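Skulto at the Naciri - worth the trip?

Forum > Exhibitions and public art > Reviews

pollyanna_b
Went to see the new Skulto show at the Naciri yesterday and I'm still chewing it over, so I thought I'd start a thread. For anyone who hasn't followed it, it's the big sound piece by Lina Rizk on the ground floor, plus two rooms of her drawings upstairs. I loved the sound piece! You walk in and there's this low hum that seems to come up through your shoes, and then the voices start, one at a time, all people from the old ferry crews talking about getting home late. I stood there like a lemon for most of an hour.

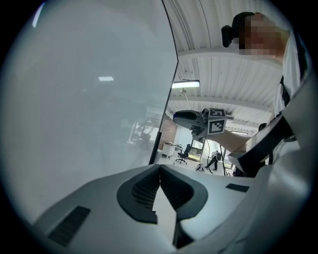
The drawings I was less sure of. They're tiny and hung very high, and I'm five foot one, so make of that what you will. Has anyone else been?

gravelpath
Been, and I had it the other way round. The drawings are the best thing she's done, and the sound piece could lose half its length. The hum gave me a headache and I couldn't make out a word when the school group came through. Also £3 for the little folded guide, which used to be free.

Tom_in_the_wings
The guide has always been £3, gravelpath. It was the postcards that were free.

gravelpath
It was free for the Skekis show in February. I've still got mine.

Tom_in_the_wings
Fair enough, I missed that one.

marrowfat
I liked both, sorry to be boring. What I didn't like was the wall text. "Rizk interrogates the threshold" - does she? She recorded some ferrymen, and it's lovely. Why can't they just say that?

pollyanna_b
Ha, yes, I gave up on the wall text after the first panel. The guide is much better written, Sunita Gautam did it and she sounds like a person talking. There's a good bit about how Rizk ended up with 443 recordings and used 50 of them, and how she chose by listening in the dark with the names covered up. 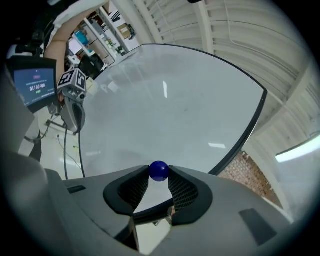

Which does make me wonder what's on the others. I'd happily sit through a second version made from the leftovers. Maybe that's just me though, my sister lasted ten minutes and went off to find a scone.

gravelpath
Your sister has my sympathy. 50 voices is far too many, you stop hearing them as people after a while. Bramaleck did something similar with six and I can still remember every one of them.

marrowfat
But isn't that a bit the point? It's a crowd coming off a boat. You don't remember every face.

gravelpath
Then I'd want it to feel like a crowd, and it doesn't, they're in a queue. One finishes, next one starts.

Tom_in_the_wings
They overlap towards the end. Did you stay for the end?

gravelpath
I refer you to the headache.

quaysidejo
Hello all, long time reader. My uncle was on the ferries so I'm biased, but I cried. He's not in it but he could have been, if you see what I mean. The chap who talks about carrying his boots up the stairs so as not to wake the baby - that got me. I'd say go early, before ten if you can, it was very quiet then and I had the bench to myself.

pollyanna_b
Oh the boots one!! I'd forgotten that. Thanks jo, and welcome. I might go back one morning and try the drawings again, with my proper glasses this time.

marrowfat
Someone on the desk told me they'd had 3,567 people through already, so yes, mornings.

Tom_in_the_wings
Does anyone know if the upstairs rooms shut earlier than the rest? I got turned away from them at half four and the website says five.

quaysidejo
They were clearing people out at quarter past when I went. I'd do upstairs first.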